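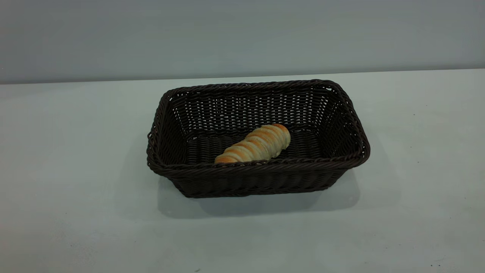

A bread roll in a woven basket.

Notice to Readers of the Letside Table Journal

The annual community supper at Surnetwood will take place on 31st August. Readers who wish to attend are asked to reserve a place in advance. The hall seats up to 300 guests, and places are assigned in the order in which requests are received.

This will be the nineteenth supper I have attended and the fourth I have helped to arrange. The menu follows the established pattern of soup, bread, a main dish and fruit. Dumisani Van Wyk has again agreed to oversee the kitchen. Guests with dietary needs should state them when they reserve.

Several readers have written regarding last year's seating. Long tables will be used again, and parties larger than six may be divided between two of them. The side entrance on Botha Lane will remain open throughout the evening for those who prefer to avoid the steps.

Proceeds will go toward the repair of the hall roof, for which $3,000 is still required. A statement of the amount received will be posted on this page once the accounts have been settled. The work itself is expected to begin in December.

Reservations may be made through the contact page of this journal.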